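Push-pull solenoid
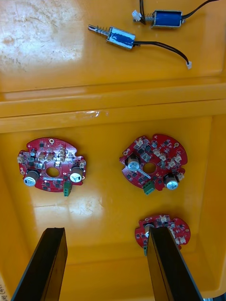
Category: Electromechanical parts

A push-pull solenoid is a small electromagnet with a moving metal rod, called the plunger, that slides in and out of a coil of wire. When current flows through the coil, the plunger is drawn inward with a surprisingly brisk snap. When the current stops, a spring usually sends it back to where it started. It is one of the simplest ways to turn electricity into a short, straight movement, and one of the most satisfying to watch on a workbench!

Small open-frame types are found in door latches, vending machines, coin sorters, pinball tables, musical instruments and a great many homemade gadgets. They are often stored alongside circuit boards, as in the yellow bin above, where two solenoids with blue coils share space with three round red boards.

Name

The term "push-pull" causes a fair amount of confusion. A basic solenoid only pulls under power, since the coil always draws the plunger toward its center. The pushing comes from the other end – many models have a thin pin or extended shaft that pokes out of the back of the frame as the plunger moves in. The same part can then tug on a lever at one end or nudge a button at the other, depending on how it is mounted. Some sellers use the name only for models with both ends usable, while others use it for nearly any straight-line solenoid.

Construction

The coil is made of enameled copper wire wound in many layers on a bobbin and covered with a wrap of tape, often blue, yellow or black. The color is mostly the maker's choice and is a poor guide to voltage. Around the coil sits a metal frame, which holds the part together and also gives the magnetic field an easy path to follow. An open frame leaves part of the coil in view. Closed, tubular types hide it completely and tend to be stronger for their size, but they cost more.

The return spring is normally a light coil slipped over the plunger. It can be swapped, and hobbyists do this all the time: a softer spring lets a weak supply move the plunger, and a stiffer one gives a faster return. The plunger on many open-frame models isn't fastened in, so if the spring and its small retaining clip come off, the plunger simply falls out (and rolls under the nearest cabinet).

Two lead wires come from the coil. On a plain direct-current solenoid they can be connected either way around. Both leads are often black for this reason, and many parts are sold with a little white plug already fitted.

Stroke and force

The distance the plunger travels is its stroke. Small models commonly move between 2 and 10 millimeters. Force is far from even along the way: it is weakest when the plunger is fully out and climbs steeply as it nears the end. A part that feels powerful when held closed may fail to start a load from its resting position, so builders try to use as little of the stroke as they can.

Driver boards

A solenoid draws more current than the output pin of a small controller can safely give, so a transistor does the switching. A diode is placed across the coil to absorb the voltage spike produced when the current is cut. Electrolytic capacitors, the upright cans seen on many boards, supply a quick burst of current at the moment of firing. Screw terminals are a popular choice for the power wires, and small plug connectors make it easy to change a worn solenoid without soldering.

Round boards with a hole in the middle are a lovely piece of practical design. They can fit around a shaft, a tube or a bundle of cable, with their parts arranged in a ring.

Use in music

Solenoids make wonderful little drummers. Umness, a mechanical percussion piece built by Nawal Mansour and Ehab Naciri, played wood blocks and glass jars with them and was first shown in March. Rakiya Tijani, who tuned the jars, counted 2,084 strikes in a single evening before one return spring gave out.

Heat and care

A coil left switched on gets warm, and many small types are rated only for short bursts. The rating is given as a duty cycle, the share of time the part may be powered. Lowering the current once the plunger is in helps a great deal, as holding takes much less power than pulling.

Plungers are best kept clean and dry, as oil gathers dust and slows the movement. In storage, leads should be laid out with gentle bends and kept clear of the springs.

See also

Electromagnet
Flyback diode
Relay
Solenoid valve
Voice coil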